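Bumthorpe Hall Kitchen Group – minutes of the February meeting

Share this (9) | Comments (4)

I took the minutes again, so apologies for the length. We started at 7.30 and there were enough of us to vote on things, which makes a change from last time!

Last month's minutes

Agreed, with one correction. I'd put that the Sunday breakfasts finish at 11 and they finish at 11.30, so please stop turning people away at the door.

Money

We have 270 pounds in the kitchen pot after paying for the new tea urn from Trindetti. The big fund for the floor is separate and stands at 2,000, and we all agreed (again) that we don't dip into it for crockery, however tempting.

The breakfast table

Most of the evening went on this. The question was whether toast and pastries should stay on one table or be split up, as there was a proper queue at the last breakfast and people waiting for toast were blocking people who only wanted a bun. Two of us were for splitting. I was against – we'd need a second table by the wall and there's only the one socket there that I trust.

In the end we voted to keep the one table but spread it out more. Pastries go in the wicker basket at the near end, fruit next to it, and the toaster further back so its lead isn't trailing where people reach. It's only a two-slot toaster, so somebody asked about getting a four-slot one. We liked the idea, but the pot won't stretch to it before Easter.
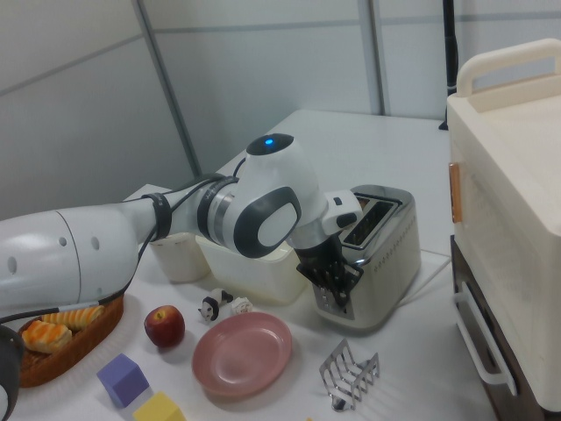 Baking and fruit

We got through 46 pastries at the last breakfast and ran out well before the end. The glazed ones from Vlček went first, as ever, so I'm to ask for a bigger order and see if they'll do us a price. Apples were fine, and we'll stick with red ones as the green ones came home with me last time and I'm still eating them.

Cupboards

The tall cupboard is a disgrace and we all said so. Lids without tubs, tubs without lids, and a bag of doilies that I'd happily see go. We'll meet an hour early next time and go through it. Bring a box if you have one.

Any other business

Turness have invited us over to see how they run their soup lunch. Four of us would like to go, and I'll find out about lifts. The tea towels need washing – I've taken them.

We finished at 8.50. Next meeting same place, 7.30, or 6.30 if you're doing the cupboard.

Recent items
Hall floor fund: where we've got to
January minutes
Sunday breakfast rota
Lost property: one glove, two umbrellas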